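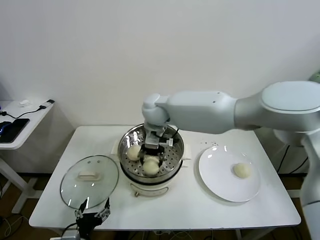 A glass lid, an electric steamer pot and a white plate on a white table.

The Jevus 2 is a lightweight laptop computer made by Rurov, a hardware firm based in Distham. It was launched in December as the follow-up to the original Jevus and weighs 932 grams, lid, battery and all. Buyers took to it at once, and the first batch sold out before Rurov had finished sending machines to the shops.

Design

The casing was drawn up by Zineb Ramadan, who had joined Rurov from the design studio Cherkaoui. She kept the rounded hinge of the first model but moved the speakers to either side of the keyboard, a change that gives a surprisingly full sound for such a slim machine. The keyboard itself is a delight, with deep, quiet keys and full-sized arrows. There are 4 USB-C ports, two on each side, and a headphone socket -- a welcome return after its absence from the first Jevus.

The bottom panel comes off with an ordinary screwdriver. The battery, storage and fan can all be swapped at home, and Rurov sells the parts singly. Memory is fixed to the main board and can't be added later.

Sales

Rurov had planned a modest first run, but orders taken in the opening week passed those for the whole first year of the older model. King-fai Mok, then head of sales, put much of this down to schools and small offices replacing several machines at a time. A second factory line was opened in the spring to clear the backlog.

Reception

Reviewers were warm about the weight, the keyboard and the battery, which lasts about 14 hours of writing and browsing. The screen drew more mixed remarks: it is sharp and covers 100 per cent of the sRGB colour range, yet it can look dim outdoors. Several writers also grumbled about the webcam, carried over unchanged from the first Jevus. A brighter screen was later offered as a paid extra on the larger storage model.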